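About us

Hello! We're Kindo, a small software team in Clultermont, and we write the bit of a robot that decides what to do next. The arms, the motors and the clever grippers are all made by other people. We do the planning and the control code, plus a pile of tools for working out why something went wrong at four in the afternoon when it was fine at lunch.

I started Kindo after years of writing the same motion planner over and over for different employers (same bugs, too). I wanted to build it once, properly, and keep it going. It's now called Sindis, and it's what most people come to us for. You give it a goal and whatever the cameras can see, and it comes back with a path for the arm. If the path stops making sense halfway along, it makes a new one without stopping to sulk.

Then there's Sala, our replay tool, and I'm probably a bit too fond of it. Every run gets saved with the camera views, joint positions and planner decisions lined up on one timeline, so you can scrub back to the exact moment a grasp went sideways. We've got 3,446 runs in there at the moment and I still enjoy poking through the odd ones.

We moved into our present place one January, with no heating and 197 open tickets. The heating works now! The tickets come and go.

A lot of our testing is picking and placing ordinary things, and play fruit is a favourite of mine. It comes in all sorts of shapes, some of it is shiny enough to upset a depth camera, and you can use the same pieces for months.

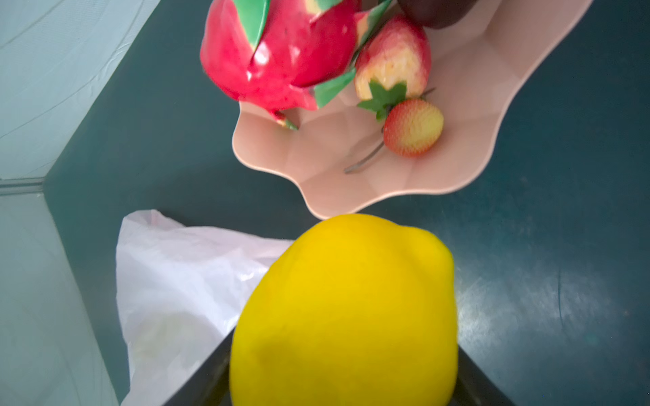 Wrist views are where I'd like us to get much better this year. Once something is right up close it fills half the picture, and the planner has to remember what was behind it. Sindis keeps a short memory of the table for exactly that, and we're rewriting it at the moment. The new version has 300 tests and I'd like more.

If you've got an arm and a job it keeps fumbling, do get in touch. Send a log if you have one, even a messy one. We read everything, and we're happy to have a chat before anyone mentions money.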